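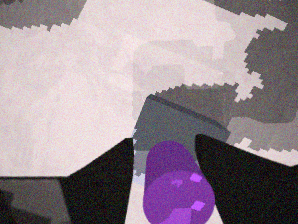 **OPINION | Home & Money**

# Put the refill price on the shelf

I buy the same washing-up liquid every few weeks and I still couldn't tell you whether the refill is cheaper than the bottle. I have tried to work it out in the aisle. The bottle is priced per 100 ml, the pouch is priced per litre, and the loose stuff at the back of the shop is priced by weight. By the time I have done the sums someone wants to get past with a trolley.

My local shop, Stockdale, put in a refill wall in June. It is well run and clean. A Cema refill there costs 79p for the amount that fills my old bottle. I only know this from filling it and reading the till receipt at home. The label on the tap gives a price per kilo, and I don't think of soap in kilos. I doubt many people do.

Shops say customers aren't interested in refills. I think customers are interested enough, but they are being asked to do homework. If the full bottle says £1.96 in large figures and the tap says something that needs a calculator, most people will take the bottle. I would, on a Monday evening after work.

The fix is dull. Every refill should carry one price, for one ordinary bottle's worth, in the same size of print as the price of the new bottle. Put the two numbers next to each other. If the refill costs more, and sometimes it does, say so. I would still buy some of them, but I want to know that I am paying extra.

Jatutis, the small grocer near the station, already does this with handwritten cards. There are nine taps and nine cards. The shop is hardly a model of modern retail, and the floor by the oils is always sticky, but I have never left without knowing what I spent.

There is an argument that a rule would be hard on small shops. A card and a marker pen are not a heavy burden. The larger chains already print new shelf labels whenever an offer changes, so they can manage one more line.

I would also like the container rules sorted out. Stockdale takes any clean bottle. Jemero, across the road, only takes its own, which you have to buy first for £4.03. That cost belongs on the label too.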